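From: Philomena Geraghty
To: Kellow household list
Date: 7 October 2021
Subject: Re: Keeping a hairbrush on the dressing table

Trygve Wallin wrote:
> I bought a wooden paddle brush in September and I don't know where to
> keep it. In the drawer it picks up fluff, and flat on the table it gets
> knocked off. I tried a toothbrush mug but it tipped over. Does anyone
> stand theirs up in something? And should it go handle up or handle down?

Trygve,

Handle down. The pins then stay clear of whatever is at the bottom and you can see when the brush needs cleaning. With the head down they get bent, and in a narrow pot it won't go in anyway.

A mesh pencil cup does the job. Mine came from the stationer's in Clurneck. The handle leans against the side and the head sits above the rim. Air gets through the mesh, so I put the brush back after wiping it with a damp cloth. I wouldn't soak the wood at all. Pull the hair out first with the end of a comb.

If yours tips, try a wider cup or put a few flat pebbles in the bottom. Mehrangiz has hers in a jam jar and says it is steady enough, but she has to dry the jar out.

Keep it off the windowsill as well. My last brush split along the handle after one summer there.
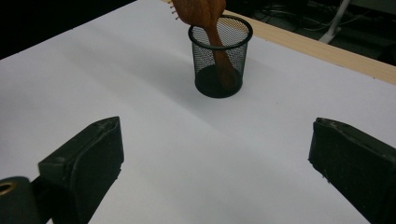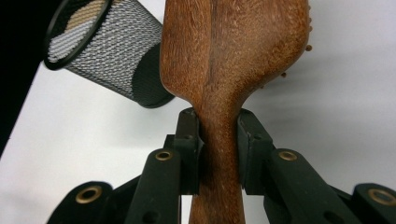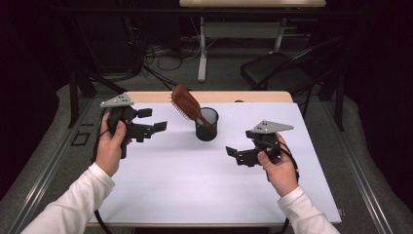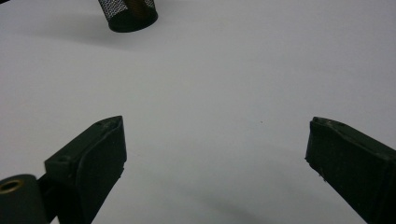
Paddle brush and mesh cup. The third has the brush standing handle down in the cup.

Philomena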